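So I finally wrote to Afia Akolgo, who taught me to mend clothes at the Covau library back when I could barely thread a needle, and asked her how to patch my father's old work coat. She wrote back four pages, bless her! I'm going to share the best bits in case you have a coat like that too.

First thing she said – wash the patch before you sew it on. Twice, if it's new cotton. I skipped that last June and the whole elbow puckered up like a raisin.

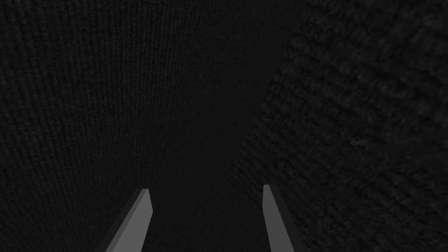 Second, don't trim the worn spot back to a neat hole. Leave the thin cloth alone and sew well past it, because the strong part is what holds the stitches. I went 2 inches past on every side and it took me the whole evening (and a pot of tea, and most of a radio play).

Thread, now. I bought a big spool from Schouten, 56 cents in the clearance bin, and it's been lovely so far. Wax it a little and it stops knotting on you. 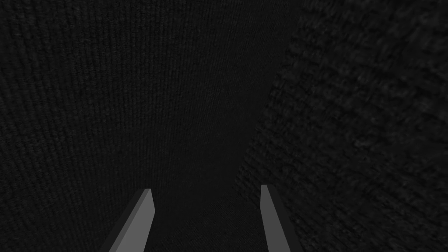
Color was where I got stuck, and I must have changed my mind all week. Afia says to match the thread to the coat and let the patch be whatever it wants to be. I'm a gray person myself, a plain medium gray like those two fingers, with a darker gray for the edges – it goes with everything I own. My sister voted for mustard. The left elbow is done in gray and I'm starting the right one tonight.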